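### 4.2 Numbering and late billing in small firms

Invoice numbering was the part of the process where the firms differed most. Cameda and Akpalu both assign the number when the invoice is sent. Lolix assigns it when the draft is opened, and a canceled draft leaves a gap in the series. In the 1,150 invoices we collected from Lolix, 80 numbers were missing for this reason. The bookkeeping staff keep a separate sheet that explains each gap, and the sheet is checked by hand at the end of the quarter.

Late billing had less to do with the software. All three firms bill from job notes, and the notes often reach the office days after the work is done. At Cameda, small jobs under 500 dollars were held back and billed together at the end of the month – a habit that dates from the time of paper forms. Jobs above 4,000 dollars were billed within two working days in almost every case. Akpalu had no fixed rule, and the delay there depended on who had the notes.

Office visits took place in August and covered the desks where invoices are prepared and the rooms next to them. We recorded which program was open, which templates were in use, and whether customer data was typed again or carried over from an earlier invoice.
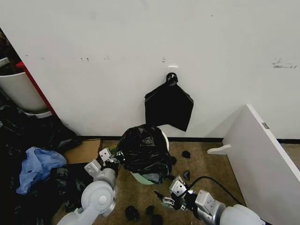 **Figure 3.** Office interior with a bag hung from a wall hook.

Drusosov objects that gaps in a number series are harmless as long as each one can be explained, and that counting them as errors makes the Lolix process look worse than it is. We accept the first point. The gaps are therefore listed separately in Table 5 and are left out of the error rate. The time spent on the explanatory sheet is still counted as billing work – it would not exist if numbers were assigned on sending.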